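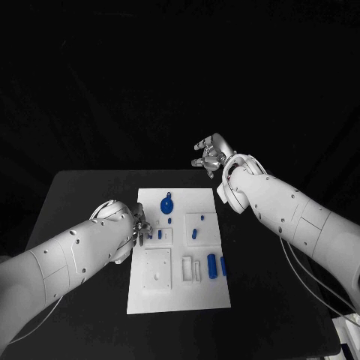 Both hands over the board, parts set out.

List: Arm Cell Working Practice
Subject: Re: Draft rules for the two-arm assembly board, section 3
From: Ruby-Lee Donnelly
Date: 7 Sep 2020

Hello all,

I've read the draft twice now and tried most of it against our own cell at Bosthorpe. My comments are under Lorenz's text. I have left out the parts I agree with, so if a clause isn't mentioned, take it as fine by me.

Lorenz Pfister wrote:
> 3.1 The board is fixed before the arms are powered. Its position is
> written on the run sheet.
> 3.2 A run starts only when both hands are clear of the board.
> 3.3 Only one hand may be in contact with the board at a time, unless
> the task sheet says otherwise.
> 3.4 Cables are to be kept out of the working area.
> 3.5 A part that leaves the board is not put back by hand during a run.

On 3.1, please say which corner we measure from. We use the near left one. The people at Říha measure from the far right, and we lost most of a day in July comparing run sheets that could not be compared. I don't mind which corner wins.

On 3.2, "clear of the board" needs a height. A hand can be touching nothing and still be low enough to knock a peg over on its first move. I'd suggest 67 mm above the tallest part, measured from the lowest fingertip. That is what we have used since the spring and it has given us no trouble.

3.3 is the one I care about most. I would keep it as written. With one hand down at the parts, the other should be lifted and should stay lifted until the first has let go and moved off. Please add that the lifted hand must hold still. At the moment the draft would allow it to wander.
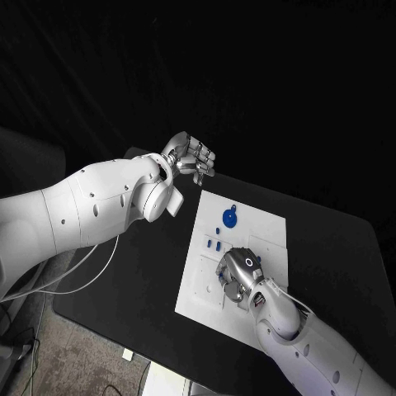 One hand down on the board, the other held up (clause 3.3).

On 3.4, I think "working area" is too narrow. It reads as though only the table top matters. Cables on the floor should come under the same rule, and so should the thin ones that hang from the arms, which need enough slack for the full reach but no more. Could we have a line asking for the cable run to be checked with each arm at its furthest point, at low speed, before the first run of the day? Dalibor has wording for this in the Miltex sheet and I'm sure he'd share it.

On 3.5, agreed, but say what happens next. Ours is: stop the run, mark it as stopped, reset the whole board, start again with a new run number. People will otherwise fix the one part and carry on, and the log then shows a clean run that wasn't one.

I went back through our log to see how much the rules cost us. Of 1,368 runs, 1,166 went through without a stop. I haven't sorted the rest by cause yet. I'll post the table when I have.

For section 4 (layout of parts), I'd propose the following order for setting out:

1. Fixtures first. Check each against the layout sheet and press down at the corners.

2. Large parts next: the disc and the two cylinders on the right-hand side. Leave the area around the disc free of anything loose. 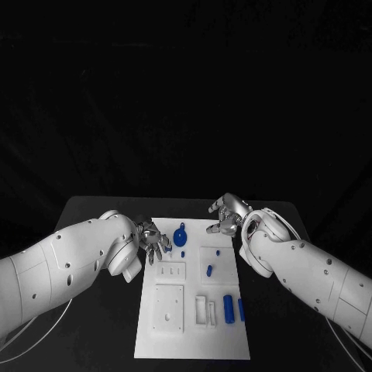
3. Pegs last, smallest at the very end. They get knocked if you reach over them.

4. A second person reads the layout sheet aloud while the first points. Both initial the run sheet.

5. Step back behind the line before anyone touches the enable switch.

Item 4 sounds fussy. We brought it in after two people each thought the other had checked, and I'd like to keep it even for short sessions.

One more thing, on gripping. The draft says nothing about a hand that is holding a part when the stop is pressed. On our cell the fingers keep their grip, and someone then has to decide how to get the part out. I'd like a clause 3.6: after a stop, the hand is opened from the panel only, with the other arm locked, and no one takes hold of the part until it has been released. 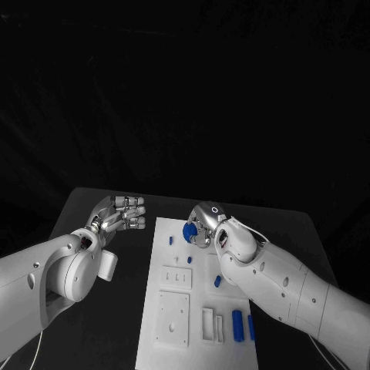
Kjell Backlund has already written to me off-list that 3.6 should go further and ask for the part to be supported from below before the hand is opened, at least for anything heavier than a peg. He also thinks locking the other arm is not enough and wants its power off. I can live with the first. The second would mean homing that arm again after every stop, and I'd want to hear from Onel how long theirs takes before we put it in.

Arlo, you asked whether any of this should apply to single-arm cells. I would say 3.1, 3.4, 3.5 and the whole of section 4, yes. 3.3 makes no sense with one arm and can be left out of that version.

If Lorenz is happy to fold these in, I can check the next draft on our cell before it goes out for sign-off.

Regards,
Ruby-Lee
Bosthorpe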